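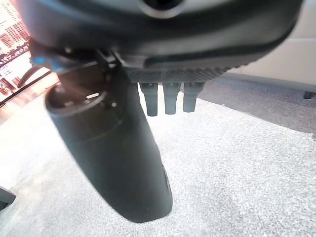 Pruden Rorkau glass coffee table: review after 15 months
By Teodoro Rivas

I bought the Rorkau to replace a heavy coffee table that made a small living room feel smaller. I wanted something round, easy to walk past, and low enough to use from the couch. I also looked at the Satum, a similar glass table at a lower price, and spent an afternoon sitting next to one in a store.

The Rorkau ships in two boxes. Mine came two days apart, base first. Assembly took me under an hour and the instructions are clear except for step four, where the drawing shows the clear pads going on before the base is leveled. Do it the other way around. The top is 12 mm tempered glass and you need a second person to lift it. Pruden includes one hex key, which is soft. I switched to my own after the third bolt.

Daily use

The size is right for two people and a board game. A dinner plate and a laptop fit side by side with space left for a drink. I stopped banging my shins on corners the day the old table left, and the polished edge has stayed smooth with no chips.
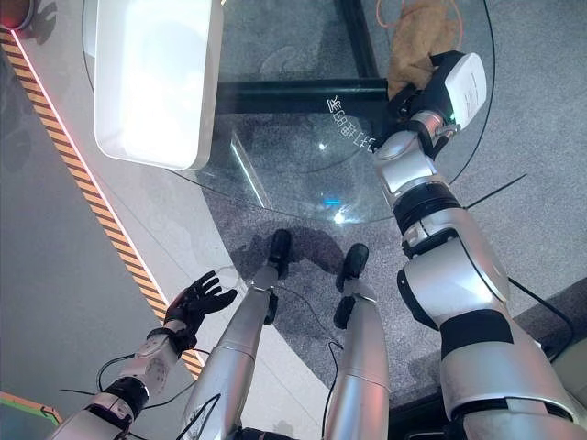

Looking down at the round glass top, beige cloth bag near the edge.

Cleaning is the main complaint people have about glass tables, and it is a fair one. Fingerprints show in the afternoon when the sun is low. I wipe mine every other day with a microfiber cloth and plain water, and once a week with a little vinegar added. The underside also needs doing, and I put that off for the first month until I noticed a haze I couldn't get rid of from above. Dust on the floor under the table is easy to see too, so I vacuum more than I used to.

Scratches: two so far. Both are short and only visible at an angle. One came from a ceramic bowl with a rough bottom. I don't know about the other. I now use felt dots on anything heavy.

Noise is something I hadn't thought about. Keys and mugs are loud on glass, especially early in the morning. Coasters help. If you have thin walls or someone sleeping nearby, get some cork ones.

Compared with the Satum

The Satum has thinner glass and wobbled a little when I leaned on one side. It costs less and weighs less, and if you move often that may matter more to you than it does to me. The Rorkau doesn't wobble. I retightened the bolts once, in March, and they have held.

Service

One clear pad was missing from my box. I bought the table through Waweru, and they sent a full set of pads within a week and didn't ask for photos. Replacement glass is sold separately, but shipping costs almost as much as the glass.

I would buy it again at the sale price. At full price I would look at the Satum a second time, then probably still pay for the thicker top.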